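Teverby open day demonstration set: README

Version 2 of this file. Version 1 was a text message.

What you have downloaded

A small collection of recordings made at the Teverby open day in August, when we let the public into the workshop to see how people teach robots to do things with their hands. The short answer is that people do it first, over and over, while holding a pair of grippers, and the robot gets the notes afterwards. Several visitors had come hoping for something with legs.

The set holds 989 usable recordings out of 1375 started. The difference is made up of false starts, interruptions, dropped items, and one long stretch in which the person holding the grippers was explaining them to a retired bus engineer who had better ideas. All of his ideas are in notes.txt. A few have since been adopted and he has been told so.

The collection is called Plillow, a name that began as a typing mistake for a pillow-stuffing task we never ran. By the time anyone spotted it there was a folder, a banner and a cake.

Who did what

Saskia Faulkner planned the demonstration, ran the table and wrote most of this file. Zhenhua Feng looked after the recording software, which is called Tawhiri, and sorted the results. Complaints about the recordings should go to Zhenhua. Complaints about the wording should go to Saskia, who will read them with interest and change nothing.

How the demonstration worked

Visitors stood behind the tape in groups of up to 16 and watched one person work at the table with two hand-held grippers, one in each hand. Each gripper has a camera looking out over its own fingers, and there is one further view from head height. The person moves the grippers in and closes them on something, and Tawhiri keeps the three views in step. It is slow to watch for the first minute and oddly gripping for the next ten. We apologise for "gripping". It was on the banner.

Each recording follows the same pattern:

1. Start with the jaws open and nothing in them.
2. Wait for the tone.
3. Pick up, move or put away whatever the task card says.
4. Open the jaws, back off, hold still.
5. Wait for the second tone. Do not talk to the audience before the second tone.

Step 5 accounts for a good part of the gap between 1375 and 989.
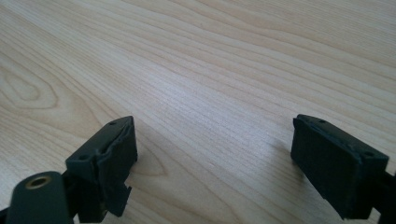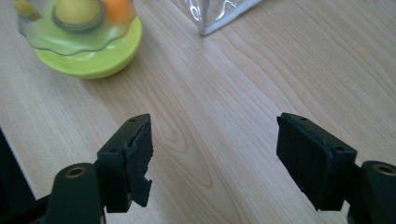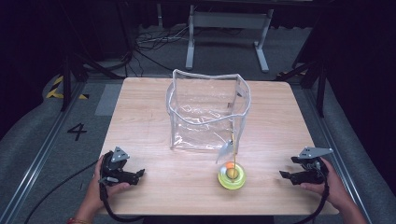

Two grippers, one table, and a clear view of the fingers.

After the first session we opened the floor to questions, and these took up more of the day than the demonstration did. The most common was whether the robot would be along later. It would not. The point of this kind of recording is that you can collect it without the robot being in the building, a fact that makes perfect sense to us and was received by a party of ten-year-olds as a swindle. Next year we will put it on the poster in larger letters.

The second most common question was whether it would not be simpler to use your fingers. It would. The grippers are there so that what the person does is something a machine with the same sort of jaws could also do. A human hand cheats constantly. It rolls things, it tucks them against the palm, it uses the little finger for jobs the little finger has no business doing. Take all that away and you find out how hard it is to put a toy in a bag.

One visitor asked whether we had tried tongs. We had a turn with her salad tongs at lunch. Those recordings are not included.

Folder layout

recordings/ has one folder per recording, numbered in the order they were started. Numbers with no folder belong to recordings we threw out. We did think about renumbering them and decided that the gaps were more truthful.

cards/ has the task cards as read aloud on the day, in plain text. Where the card and the recording disagree, believe the recording.

notes.txt has remarks made at the table, typed up the same evening, including the bus engineer's. Some are unkind about the chairs.

checks/ has Zhenhua's list of recordings with a short gap in one of the views. They are still usable if you are not fussy. If you are fussy, skip everything on the list and you will have a calmer afternoon.

What each recording contains

Left gripper view, right gripper view and head view, plus how far each pair of jaws is open at every moment. There is also a plain text label giving the task and a one-word verdict: done, partly or no. The verdict was given by whoever was holding the clipboard. Saskia is a harsh marker. Zhenhua is inclined to give "partly" to anyone who tried.

There is no sound. We did record it for the first session, and it consisted mainly of the tone, someone saying "was that the tone?", and the tone again.

Known problems

The labels for the late afternoon are less careful than those for the morning. You can tell where the cake arrived.

The same few people held the grippers all day, so the set knows a great deal about how they move and nothing about how you do. Anything trained on it alone will probably pick up their habits, including a small flourish on letting go that we have asked one of them to stop doing.

The light changed as the day went on. We left it alone.

Gripper pads wear, and they wear unevenly. Do not assume that the left and right fingers hold equally well in any given recording, or that a dropped item was the fault of the person. They have asked us to put that in writing.

The jaw opening is measured from fully closed. In an early draft of this file we said it was measured from fully open, and a group at Larkau spent longer than they care to discuss with everything the wrong way round. They have been very decent about it and we owe them lunch.

What it is good for

Trying out your loading code. Showing students what real recordings look like before someone has tidied them. Small experiments on two-handed picking and placing, so long as you keep your hopes at a sensible height. It is also good for settling arguments about whether people use their left hand as much as they believe. They don't.

What it is not good for

Anything where a wrong move would matter. One table, one day and a handful of people will not get you a machine you should trust near a kettle. Please don't use the recordings to work out who the people are, either. They agreed to be filmed holding grippers and nothing beyond that, and visitors were kept behind the tape partly so that they would stay out of it. If you find a visitor's face in any recording, write to us with the folder number and we will take that recording down.

Using and sharing it

You may use, copy and change the set for teaching and research, and pass it on with this file attached. If you publish something, name it as the Plillow open day set, Teverby. Spell it with both sets of Ls. We know how it looks.

If you want to run a demonstration like this yourself, the task cards are yours to borrow. Allow twice the time you think you need, have one person at the table and another doing the talking, and never let them be the same person. Put the cake out last.

Changes

Version 2: corrected the direction of the jaw opening. Added the checks folder. Removed a joke about Larkau at the request of Larkau.

Version 1: "files are on the drive, ask Zhenhua".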